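Wemov fingers vs. the stock Wureo ones

tsandberg
Swapped the Wemov linkage fingers onto both arms in August and I'm loving them! More than 2000 cycles so far, same pins, and the mesh pads still grab nicely (thin plastic parts too).

roswitha_a
Pads, sure. I still think three joints per finger is asking for slop. My Wureo pair has 2 and closes dead straight.

tsandberg
Mine close straight enough for bins! Try them before you knock them.

cliffm
Siding with Roswitha on slop, but what does the wrist camera see with the fingers open?

tsandberg
Plenty, Cliff! Both fingers come up into the view, and there's still a good wide look at the table between the pads.
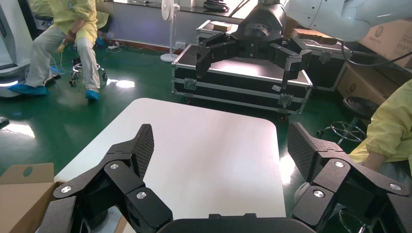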